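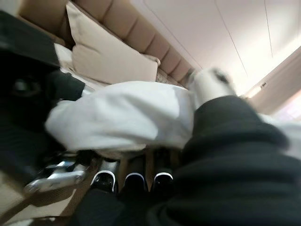

Godelieve Leemans wrote:
> I still say the white cloths should be folded before they go in the
> cupboard, however short the time. If they go in bunched up, the next
> group has to iron them all again, and the iron at Drornanell is slow.
> Could somebody write down how we do it, so that everyone does it
> the same way?

Hello Godelieve, hello all,

Agreed on folding. I'll put down how I do it and people can correct me.

Clear the table first and wipe it. Lay the cloth out flat with the hem side down. If it is crumpled in the middle, don't pull at the corners - that only moves the creases about. Slide a hand underneath, palm up, lift the middle a little and let it drop again. Most of the bunching goes out of it that way. Then smooth from the middle outwards with the side of your hand.

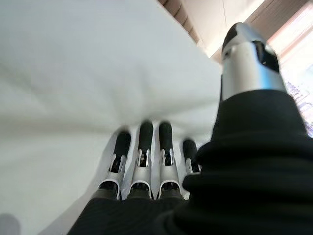 Once it lies flat, bring one long edge over to meet the other, then fold in half again the same way. After that, fold the strip from the short end in 3. The long cloths from Samari need 4, otherwise they stick out over the shelf and the door won't shut.

Riet Coppens asked last time whether we should roll them instead. I tried that with two of the old ones over the summer. Rolling is fine for the thin ones but the heavier ones came out with a wave along the hem, so I would leave it.

A few other points:

- Anything with a stain goes in the bag by the door and does not get folded. Floor takes the bag home on Mondays.
- Labels to the front, please. The Goossens cloths are 185 cm wide and look the same as ours once they are folded.
- No more than 16 on a shelf. The bottom shelf is bowing.

The next big lunch is in November, so there is time to go through the cupboard before then. I can do an evening if one other person comes along. Sanne, do you still have the second key?

Regards,
Birger Solheim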